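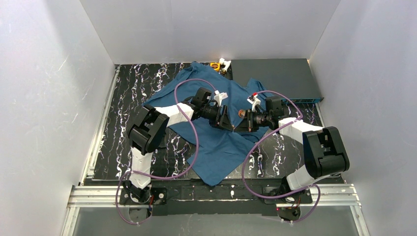
Blue cloth on the black tabletop, Turkport.

Turkport Mending Library – progress report to the Barrios Fund
January 29, 2021

Hi Samina,

You asked for a page or so on how things are going, and I've already gone over that in my head, so get yourself a coffee. I'll do the good news, then the kits, then the money, then the stuff I'm still chewing on.

The big thing first: we're open! Maybe not the way I drew it up in the application, with everyone squeezed in around one table passing the pin cushion, but people bring us clothes, the clothes get fixed, and they go home again. By the end of the year we had finished 370 repairs. My target in the application was a lot more timid than that, and I remember you telling me to be bolder. You were right, I'll put that in writing.

Drop-off and pick-up

With indoor classes off the table, we switched to a bag system in November. You fill in a tag, pin it to the thing that needs fixing, put it in a bag and leave it in the bin by our side door. It sits for a few days, then it gets sorted into easy, medium and oh boy. Easy is buttons and hems. Medium is zippers, pockets and most knees. Oh boy is anything with a lining, and also one raincoat that I have now personally lost to twice.

The tags took some work. The first version had a box that said "Describe the problem" and people wrote "hole." Great, but which one? The new version has a little outline of a shirt and a pair of pants, front and back, and you put an X on it. So much better. I wish I'd done it from day one, and if any of your other grantees run something like this, please send them our way and they can have the file.

What people bring in has surprised me. I planned for jeans and work pants, and we do get those, but knits are the biggest pile by a mile. Sweaters with moth holes, sweatshirts with the cuffs gone, T-shirts that split along the shoulder. Knit fabric needs its own needles and a lot more patience than denim does, and I hadn't put either one in the budget. More on that below. We also get more trims and bits of decoration than I expected, and those have to be sewn on by hand, which is slow going but kind of lovely on a rainy afternoon.

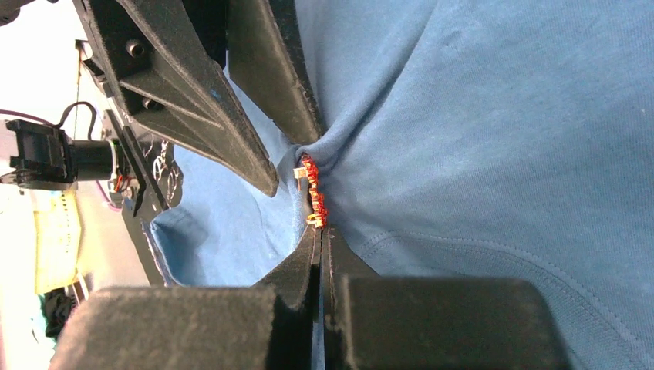 Home mending kits

We packed 100 kits and every one of them is gone. Each has needles, four colors of thread, a scrap of cloth to practice on, iron-on patches and a booklet I wrote and then rewrote after my sister couldn't follow the part on ladder stitch. Most of the kits went out through the branch library in Grurklow, which was nice enough to keep them at the front desk, and the rest went with the school lunch pick-ups.

The feedback cards have been a treat. One lady fixed her late husband's robe. A kid sewed a pocket onto a pillow. Several people told us the thread in the kit was too thin for anything heavy, and they have a point, so the next batch gets a thicker one.

What I'd change in the kits: fewer patches, a real thimble, bigger print. And a Spanish booklet. I have a translator lined up and she's waiting on me for the final text.

The class in Uvotton

This one is behind, no way around it. The plan was 16 evening sessions in the church hall and we've run none of them in the hall. We tried two over video in the fall. They were fun, but it's really hard to see somebody's tension problem through a laptop. I'd like to ask if we can push the hall sessions to later in the year and keep that part of the grant set aside until then. The hall has said they'll hold our evening slot for us at no cost.

Money

You'll get the full sheet separately. The short story is that we've underspent on room rental and refreshments (obviously) and overspent on postage, needles and a second-hand overlocker, which I bought when the knits started piling up. It came from a tailor who was closing up shop and it runs like a dream – loud, but a dream. I'd like your okay to move the leftover refreshment money over to supplies.

Still on my mind

Pick-ups are slower than drop-offs. We have a rack of finished clothes and not everyone answers their phone. I'm going to try text reminders, and I'd love to hear how long other places hang on to things before they donate them.

Pricing is the other one. Everything is free right now and I want to keep it that way through the end of the grant, but people keep asking where they can chip in. Could we put out a jar, or does that mess up anything on your side?

Call me whenever, mornings are best. I'll send the spending sheet and the new tag over as soon as I get the scanner to behave.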